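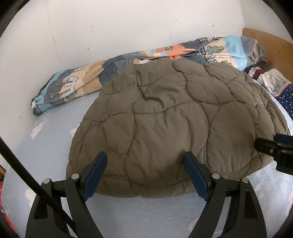 Olive-brown quilted jacket on a pale blue fitted sheet

Monthorpe Winter Swap: Frequently Asked Questions

Last updated 2019-07-18

What is the Winter Swap?
It's a coat and cold-weather clothing exchange, held every March in the old Awwad furniture showroom in Monthorpe. You bring things you no longer wear, you get swap tokens, and you spend the tokens on things other people brought. No cash changes hands at the tables. We love it, and we think you will too!

Why March? Isn't winter over by then?
Almost, and that's why it works so well. People have just spent a whole season finding out which coats they reach for and which ones stay on the hook. Kids have outgrown everything. If we held it in the fall, folks would hang on to that extra parka just in case (we tried it one year, and the tables were pretty thin).

What can I bring?
Coats, puffer jackets, vests, snow pants, fleece, sweaters, scarves, hats, gloves in pairs, and boots with some life left in the soles. Adult and kid sizes are both welcome, and we can never get enough toddler snowsuits.

What should I leave at home?
Underwear, single gloves, ski helmets, electric blankets and anything that smells of mildew. We don't take regular summer clothes either. There's a separate swap for those, run by the people at Jilodon Hall, and it's great fun too.

Does everything have to be perfect?
No! A missing button or a small patch is fine. A stuck zipper is fine if you pin a note to it. Please skip items with rips that leak filling, because the feathers end up on everyone else's sweaters.

How do I wash a puffer before I bring it?
Check the label first. Most can go in a front-loading washer on cold, gentle cycle, with the zipper closed and the pockets empty. Use a small amount of mild soap and run an extra rinse. Dry on low with a couple of clean tennis balls and stop now and then to break up the clumps by hand. It takes ages, sometimes three full cycles for a thick down coat, and it's so satisfying when it fluffs back up.

How many tokens will I get?
Heavy coats and boots earn 3 tokens. Jackets, snow pants and sweaters earn two. Hats, scarves and gloves earn one. The check-in table has the last word on anything in between, and they lean generous.

What's the limit?
You can check in up to 11 items per household. Bring more if you like, and the extras go straight to the free rack by the door.

Can I come if I have nothing to swap?
Yes, please do. The free rack is open the whole day and you don't need a token or a reason to use it.

Do tokens carry over to next year?
They do. The green ones from the early years still count, so check your junk drawer.

Can I try things on?
Of course. There are mirrors along the back wall and two curtained booths. Wear thin layers, the showroom gets warm once it fills up.

How big does it get?
Last time we checked in 2861 items and 1005 of you came through the doors, our best turnout yet. We were grinning for a week.

Where do the leftovers go?
Wearable coats go to the Esix Street shelter. Worn-out wool gets picked up by a felting group that turns it into slippers and pot holders, and some of those come back to be swapped.

Is there parking?
The lot behind the showroom is free but fills early. Street parking is easier on the north side. The bus stops right out front.

Can I bring my dog?
Not inside, sorry. There's a shady spot with a water bowl near the side entrance.

How do I drop off early?
Bags can be left at the side entrance the evening before, from 5 to 8. Put your name and a phone number inside each bag, and pick up your tokens at check-in.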